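4.2 The coat rack as deferred decision

Garments that are neither clean nor dirty have no agreed home. Rengifo calls them "the sweater's middle age," and our diaries suggest that it lasts a good deal longer than its youth. Of the 400 garment entries collected at the Korkham and Merkgate sites, 231 ended on a hook, a chair back or a doorknob – places where, as one diarist put it, "it isn't on the floor, so it counts." Closets did poorly. Drawers did worse, and in December they hardly figured at all.

Petchrat's earlier coding scheme treated the chair as a failure of the rack. We came to doubt this. A rack asks its user to find a hook, and a chair asks only for a back, so the two compete on very uneven terms when they share a room. Figure 2 has them at their usual distance: a tall black rack with curved hooks and a round base, a wheeled office chair right behind it, and a dark navy garment held up in front, not yet committed to either. We coded such moments as "pending," a category that both authors also use at home. 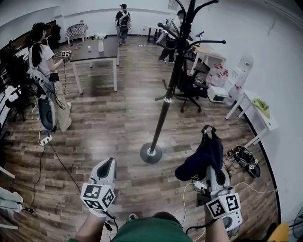

Figure 2. Rack, chair and pending garment.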